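Plustness opened its doors for an afternoon in September, and I went because I have been playing Rurkevgate since the first beta and wanted to see who keeps moving the matchmaking around. The studio has the second floor of a former print shop. I arrived at 2, got a sticker with my name spelled wrong and was told the tour would start when enough people had come.

Chinyere Nwankwo, who runs the community team, took us through. The pitch was familiar: mobile players deserve fair matches, short queues and no pay-to-win. I've heard that from every studio with a cue stick or a deck of cards in its store icon. When I asked why the best cues in Rurkevgate still sit behind a season pass, she said the stat differences were "mostly cosmetic." Mostly is doing a lot of work there.

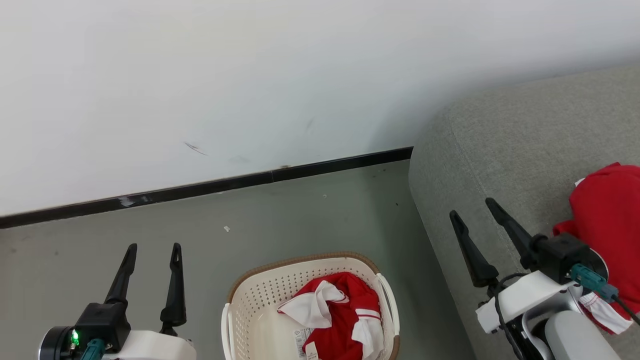 Sofa and wall at the Plustness open day.

We were then shown the new ranking system, which they call Ojo. It sorts players by recent form as well as total wins. Osaze Isah put a test account on the big screen with a rating of 794 and matched it against one at 496. He said that would never happen on the live servers. I have lost to that kind of gap twice this month, and I told him so. He wrote down my username — we'll see.

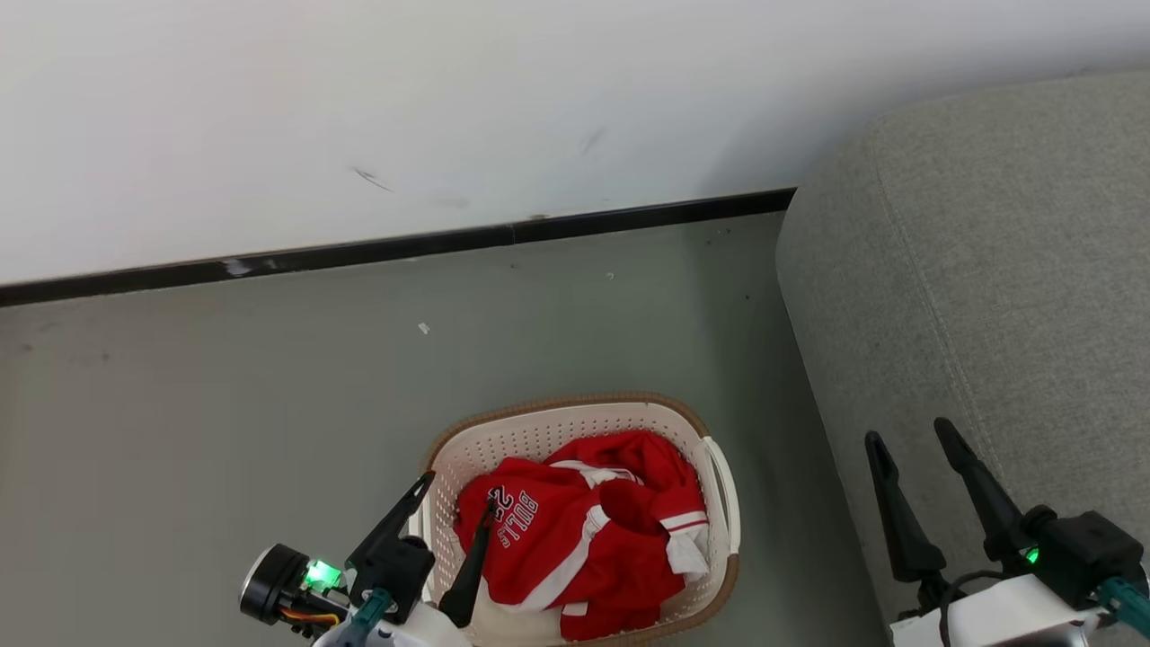 The part I did like was the netcode talk. Olanrewaju Onyeka explained how they hold the table physics at 60 updates a second and what they do when one player's phone drops behind. He was plain about the trade-offs and admitted the spin bug on older Android phones is still open. No date for a fix, though. Somebody asked about cross-play with Rurkach, their other title, and got a smile and nothing else.

Ngozi Ogundipe had the last slot, on coins and chests. She says the drop rates will be published in the next update, and I'd like to see that in the patch notes before I cheer. Her slides had one curve for free players and one for paying players, and they started far apart and closed in on each other like the two dark gripper fingers here, tips nearly touching and a thin gap most of the way up. The axis had no numbers on it. I asked for them and was told they were "internal for now."
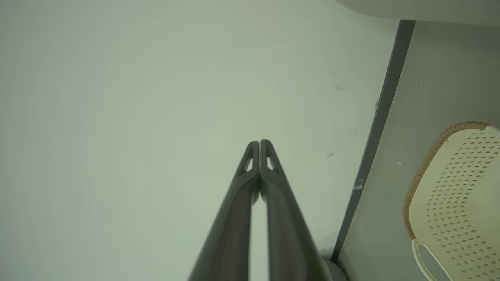
Banafsheh Arabzadeh, who has played in more paid tournaments than I have, thought I was being too hard on them. Her view is that the gap does close if you play daily. Mine is that a curve like that can stop just short of meeting, and even on those charcoal fingers there is a seam where the tips come together. We argued about it all the way to the bus stop. I'm keeping Rurkevgate on my phone until the drop rates come out, and I'm not buying the pass.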